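Flatlow noodle counter, back of house, 2020-01-19. Posting this as a thread because people keep asking me what the clearing robot does all day and what the rest of us do now.

1/ I run the dish side at Flatlow. The robot takes a used tray and sorts it: bowls and sauce dishes in the big white bin, spoons in one tub, chopsticks in another. Then a person takes the bins to the washer. The machine doesn't wash anything.

2/ Chopsticks were the job everyone hated. Thin, slippery, they roll under things. They were also the last thing Trillum got working when they set the arm up for us.
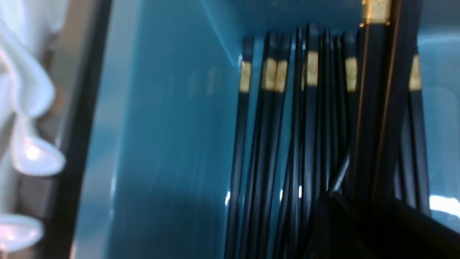
Chopsticks in the blue tub, spoons next door.

3/ Staffing, since that's the usual first question. We had 13 people on the rota before and we have 13 now. Two of them used to stand at the sorting table for most of a shift. They now split the time between the washer, the pass and the floor. One likes it. The other misses being left alone with the radio, and I get that.

4/ What changed most is how trays come back. Before, you could stack bowls any old way and the person sorting would deal with it. Now the floor staff bring trays with the bowl to one side and nothing stacked. It's a small thing but it's extra work for them, and it didn't show up in anyone's plan. I've asked for it to be written into the floor job – still waiting.
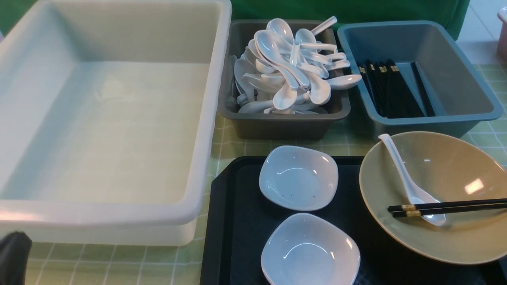 5/ The other change is wrists. Sorting by hand for a full dinner service is the same twist over and over. My own right hand is better than it was last winter. I can't prove that's the robot, I also changed my shoes and my hours.

6/ It is slower than a good person. On a busy night we still pull trays off the line and do them by hand, roughly 10 in a bad hour. Sosa, our other site, is bigger and would need two arms to keep up, so they're holding off until after February.

7/ Someone has to be trained to stop it, restart it and clear a dropped dish. Nine of us can do that now. It comes with a small bump in pay, which we had to ask for twice. 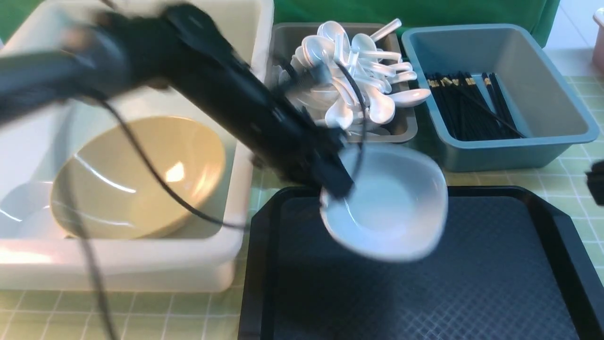
Who fixes it when it drops something?

Whoever is on the washer. You hit stop, pick up the dish, check for chips and press resume. Anything past that goes to Trillum by phone.

8/ Flakach is the next kitchen to get one. If you work there, ask about the tray rules and the pay before it's plugged in.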